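Counter clutter - how do you lot deal with it?
Nemesstead Forums > Kitchens > Small spaces

benchpress_kate
6 February 2024
Long-time reader, first proper thread from me. We moved into our unit in October and the kitchen has one decent stretch of counter, so everything ends up on it. Two toasting appliances (yes, I know), cereal, chopping boards, paper towel, the lot. I bought a Gistutano drawer organiser thinking it would swallow the mess and I've mostly just ended up with a second storey.

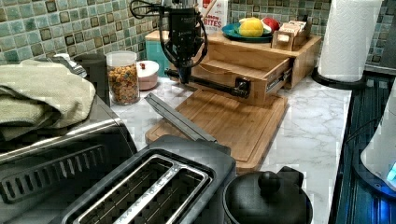
My partner reckons the fruit is fine living on top of the organiser because at least we eat it there. I'd like the top clear and the cereal somewhere with a door on it. We've been going round on this for 3 weeks. Any ideas before I start drilling into walls?

mallee_root
You've got a toaster AND a toaster oven. Pick one and you get a heap of room back. I ditched my two-slotter years ago and the oven does toast perfectly well.

benchpress_kate
It does toast in the time it takes me to shower, get dressed and miss the bus! The two-slotter stays.

tinlidtony
Agree with Kate. Toaster ovens are great for cheese on toast and hopeless for plain toast, I'll die on that hill.

What I'd move is the boards. They eat up more counter than anything else when they're lying flat. I got a Dastness upright rack for 13 bucks and it holds the big one, the little one and a couple of oven trays.

quiltsandcasseroles
I'm going to disagree about the boards, sorry Tony! A big board that lives out gets used. When mine was in a rack I kept grabbing the tiny one and chasing onion all over the place. If the counter's marble or anything like it you want something between it and the lemon juice as well.

benchpress_kate
It's only marble-look as far as I know, but the landlord is precious about it so I do cut on a board every time. I've got a big one with a groove and a small square one, and the small one drifts. It usually winds up beside the cereal jar, near the pot.

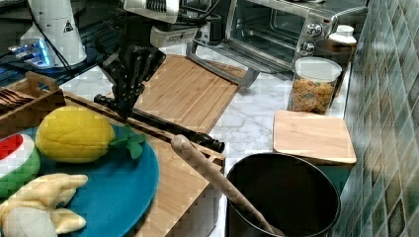
So maybe the big one stays put and the small one goes in a rack - a compromise. Wooden spoons are the other thing I never have a home for. Does anyone have a crock they like that isn't enormous?

mallee_root
Any old jug. Don't pay for a crock.

quiltsandcasseroles
Nyamweya do a nice squat one, heavy enough that it doesn't tip when you yank the ladle out. I can't remember what I paid, it was a gift to myself.

Also please keep your cereal in the clear jar. It looks cheerful and you can see when you're running low.

tinlidtony
Clear jar in the cupboard, surely. Light and heat from the toaster oven can't be doing it any favours.

quiltsandcasseroles
It never lasts long enough in my house to find out.

benchpress_kate
Ha, same. Okay, I priced a wall cabinet from the local joiner and it's 579 installed, versus 80 for a plain shelf I can put up myself if the landlord says yes. Leaning shelf. I'll measure up tonight and ask about the drilling.

mallee_root
Shelf. And find the studs first.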